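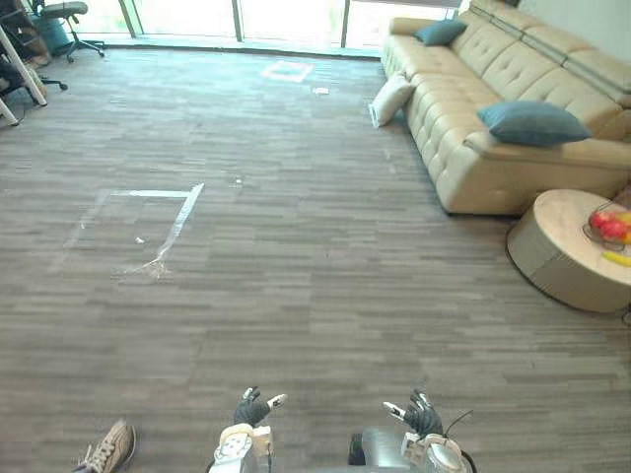
Both hands raised, lounge floor

Forum > Hardware > Hands and Grippers

Stindell hands or Orkthorpe clamps for cushions?
Posted in March by lowtorque

We're comparing two sets on sofa pillows. Stindell fingers crease the fabric. Do I lower grip force or change hands?
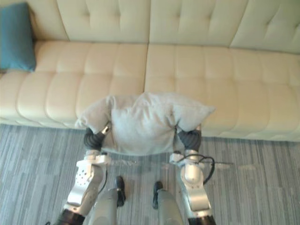 Zarard: Lower it first. Mine were fine at 37 percent — the default is too high.

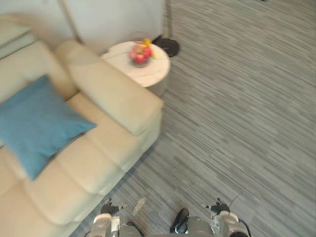 benchrat_2
Forum moderator

Check the wrist cable too. Ours snagged after 400 cycles.

Amin
just buy the clamps

Contact | Copyright Hands and Grippers Forum | Back to top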